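Chapter 5
Wood Surfaces in Service

Learning objectives

After reading this chapter you should be able to:
– explain how moisture moves in and out of a finished board
– tell the difference between a penetrating finish and a film finish
– estimate the seasonal movement of a tabletop from its width and species
– pick a test method suited to the use a surface will get

5.1 Why surfaces fail first

Chapter 4 treated the board as a solid body with the same makeup all the way through. In use, few boards behave that way. The outer layer takes up and gives off water faster than the core, carries almost all of the wear, and is the only part that light can reach. Most complaints about wooden furniture concern the top few hairs' width of material, even when the cause lies deeper.

Four kinds of surface failure are covered here: checking, wear, staining and loss of adhesion. They often occur together. A finish that has lost its grip on the wood lets in water, the water raises the grain, and the raised grain wears through at the tips. A report that lists only "wear" has recorded the last step and missed the first.

5.2 Equilibrium moisture content

Wood kept long enough in steady air reaches a moisture content at which it neither gains nor loses weight. This value is the equilibrium moisture content, or EMC. It depends mainly on relative humidity and to a lesser degree on temperature. A finish does not change the EMC. It changes only the rate at which the wood gets there, and a thick film may delay the process by weeks.

The two faces of a tabletop should therefore be finished alike. If the upper face is sealed and the lower face is left bare, the lower face responds first to a change in the air. In a humid spell it swells while the upper face stays as it was, and the top cups upward at its edges. The effect is reversed in a dry spell. Breadboard ends and battens can hold a top flat, but only if their fastenings leave room for movement across the grain.

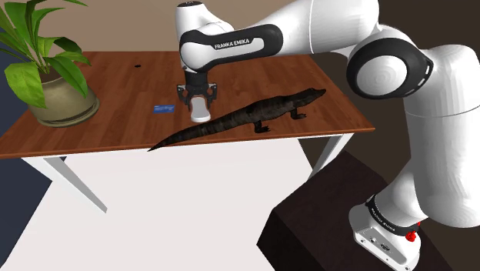 Figure 5.1 Robot arm over a wooden table (computer rendering).

5.3 Penetrating and film finishes

Penetrating finishes, such as linseed and tung oil, soak into the open cells and harden there. They leave little on top of the wood, are easy to renew in patches, and offer modest resistance to water. Film finishes, such as varnish and lacquer, build a separate layer. They resist water and stains well until the film is broken, after which damage can spread under the edge of the break.

The choice between them is partly a matter of upkeep. Oyewole followed school and library tables in the towns of Bollow and Akolgo and found that oiled tops stayed in fair condition where they were re-oiled on a fixed schedule, and declined quickly where they were not. Varnished tops showed the opposite pattern: little change for several years, then a short period of rapid decline. The survey covered 92 tables, of which 32 were oiled. Its method is discussed in Section 5.6, along with the limits of inspecting a surface by eye.

5.4 Terms used in this chapter

Flatting: sanding a cured film between coats to remove high spots.
Raised grain: fibers that stand up after wetting.
Telegraphing: the showing of a joint or core pattern through the face of a panel.
Witness line: a visible ring left where sanding has cut through one coat of film into the coat beneath.

Readers who have not worked with moisture meters should review Appendix B before going on – the readings in Table 5.1 are given without correction for species.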